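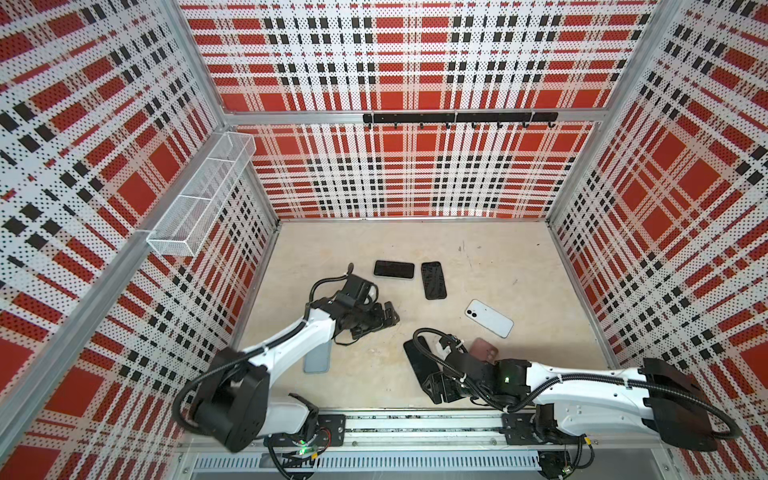 Drernutar Manipulation Software – planning & perception

Reading the release notes for Mastier's new two-arm planner. "Robust in clutter." Whose clutter? Every vendor says it and then the demo has three wooden blocks on a green mat.

So we gave it phones. Glossy black ones, mostly, plus a white one and a couple of pastel ones. Tartan walls behind them. If your segmentation only works against gray I'd like to know before I merge anything.

First complaint is perception. A black screen facing up is a mirror as far as most depth cameras care. The model reports 0.9-something confidence on the mask and the point cloud under it is Swiss cheese. Confidence in what, exactly?

Kelechi Oyelaran's fix is to ignore depth inside the mask and fit a plane from the floor plus a known phone thickness. Works on our logs. Also a hack, and he'd be the first to say so.

Second complaint: black gripper over black phone. The self-filter is supposed to cut the hand out of the image using joint angles. With the calibration a few millimeters off you get a sliver of finger labeled as phone, and the planner cheerfully tries to grasp itself.

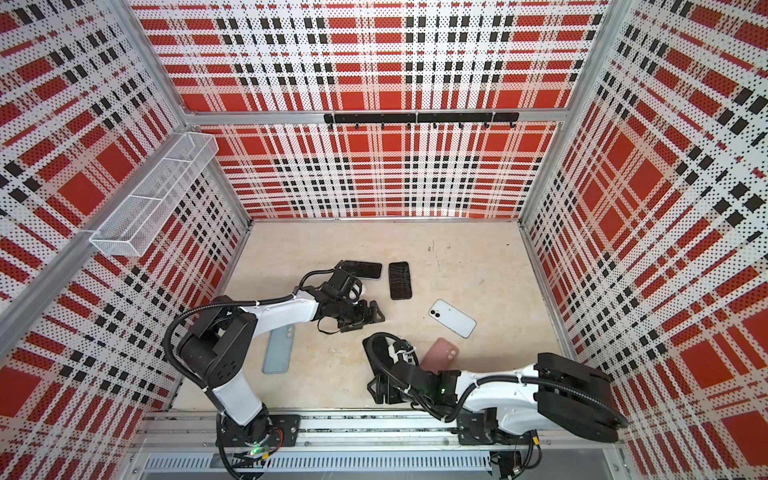

Two arms sharing one rail makes this worse. The planner treats the other arm as a static obstacle at the moment of the query. Fine on paper. We replayed 192 logged queries and in 53 of them the "static" arm had a motion already queued.

The docs call that "coordination handled by the scheduler." I've read the scheduler. It's a mutex.

Bindu Chettiar ran the same queries with the 50 ms replan turned on and got fewer conflicts, but the paths look drunk – elbow up, elbow down, elbow up. I wouldn't sign off on that near anything made of glass.

What I'd want from Mastier is more than 1,000 logged attempts, failures included, with the raw joint states. Not a highlight reel. I asked in September. Still waiting.

Until then it stays on a branch.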